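Chapter 5
Choosing Between Grippers

By the end of this chapter you should be able to plan a fair trial of two grippers, run it without fooling yourself, and write it up so that someone who disagrees with you can repeat it.

Most people choose a gripper the way they choose a sofa. They see it in a brochure, admire the finish, and discover the problem when it is already in the house. The workshop at Rindden had two grippers bought this way before Teresa Ostrowski arrived, and both had champions on the staff. Konrad Eder swore by the parallel jaws. Urs Frei preferred the curved fingers and would tell you so over lunch. Neither man had ever tried the other's.

Ostrowski's first move was to ban the word "better" from the lab book. Better at what? A gripper that picks up a steel bolt sixteen times out of 16 may still crush a bread roll, and the bolt will tell you nothing about the roll. Her second move was to take nearly everything off the table. The trials that had gone before were run among mugs, cables and somebody's gloves, and when a grasp failed there was always a cable to blame.

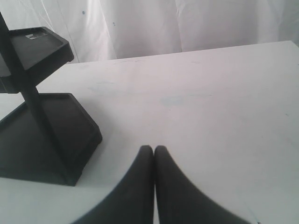

A plain setting has drawbacks of its own. Pale surfaces are kind to dark objects and cruel to pale ones, and a vision system that does well against white cloth may lose heart in front of a cluttered shelf. We return to this in Section 5.4. For now, the point is that the setting must stay the same for both grippers, even if it flatters them both.

The camera needs the same care. One fixed at the wrist travels with the hand, so a change of fingers changes the view as well. Long fingers hide more of the work than short ones. If your controller steers by that camera, you are no longer comparing two grippers but two grippers and two views, and the results will belong to the pair. Kilian Trummer lost most of a November to this at Zarkcombe. His report is admirably frank and contains the phrase "in hindsight" 13 times.

Then there is the matter of who runs the trial. Eder, given the choice, placed each object squarely between his favourite jaws. Frei placed his at a jaunty angle. Both thought they were being neutral. Selina Reisinger settled it with a list of starting positions drawn up beforehand - and by keeping the list in her own pocket.

5.1 What counts as a grasp

Before you start, write down what you will accept as success. Lifting the object is one test. Holding it for five seconds while the arm moves is another, and a good deal less popular with manufacturers. Decide too what you will do with a grasp that slips but does not drop, as you will meet one on the first morning and will be tempted to judge it by which gripper you like.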